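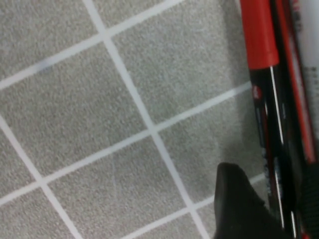 Mebrat Kahsay asked last week whether a side defending a lead should always drop deeper, as Zetcombe did in the December match. My reply was no, and these notes set out why. Please read them before the seminar on 4/19/21.

Coaching and Match Analysis: Protecting a Lead

1. Where the line sits
The defensive line is measured from the goal line to the deepest outfield defender, leaving out the goalkeeper. A low block keeps this distance short. It closes the space behind the defence but gives the other side time on the ball in front of it. Crosses and second balls then become the main danger.

Zetcombe were a goal up against Hondness at half-time. They dropped back straight after the restart and stopped pressing the centre halves. Hondness won a run of corners and scored from one of them, with 29 minutes left to play. Note that the goal came from a second ball at the edge of the area, where no midfielder had been left.
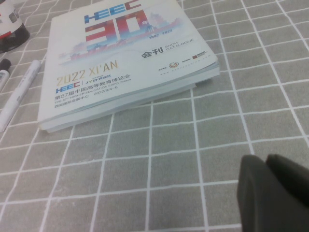 The two midfielders had been pulled level with the full backs by then, so a clearance had nobody to reach it. Compare this with the second half of the Flesent match, where the line stayed high and the front player kept a position between the centre halves. Flesent had less of the ball than before the break, yet most of the play was in the other half.

2. Terms to know
Rest defence: the players kept behind the ball while their own side attacks.
Second ball: the loose ball after a header, block or clearance.
Trigger: an agreed cue to press, such as a poor first touch or a pass back to the goalkeeper.

3. Seminar task
Work in pairs. Etenesh Moges and Amanuel Bogale will present first. Choose a 5 minute spell from either match and mark the position of the line each time possession changes. Bring your sketches on paper. Written work stays on the same topic and the limit is 4000 words, footnotes included.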